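The arm at Brasness stopped at cycle 500, and Archana Grewal wrote it down as a grip fault because that was the code on the screen. She cleared it, and the arm went back to the bin and closed on nothing. The fault log said it was holding something.

She was alone on the late shift. Ksawery Wysocka had left a note on the door that said the Cutoda software had been updated and to call him if it did anything odd. She called. He didn't pick up.

She ran it again at half speed with her hand on the stop button. The arm came down over the bin, waited, and pushed harder than it should have. The table creaked. She hit the button and the arm held where it was, fingers near the floor of the bin.

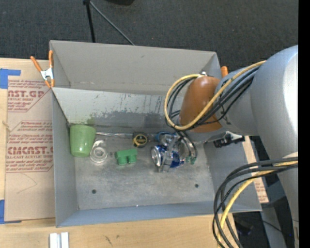

Meenakshi asked over the phone whether the force limit had been reset, and said the same update had wiped hers at Negi in May. It had gone from 14 back to the factory number and she'd lost two fingertips and a motor before she looked.

Archana opened the settings page. The limit read 2000.

"It's back to the default," she said.

"Then don't clear the fault again. Cut the power and let it sag. Keep your hands out of the bin."

She cut the power. The brakes clicked and the arm stayed up. She waited by the wall anyway, with the phone against her ear, and neither of them spoke for a while.

"Is it down?"

"No. The brakes are holding."

"Leave it like that, then. Put a tag on the switch."

She found a tag in the drawer and wrote her name and the number 2000 on it. Under that she wrote that the log was wrong about the grip. Then she tried Ksawery again, and this time he answered.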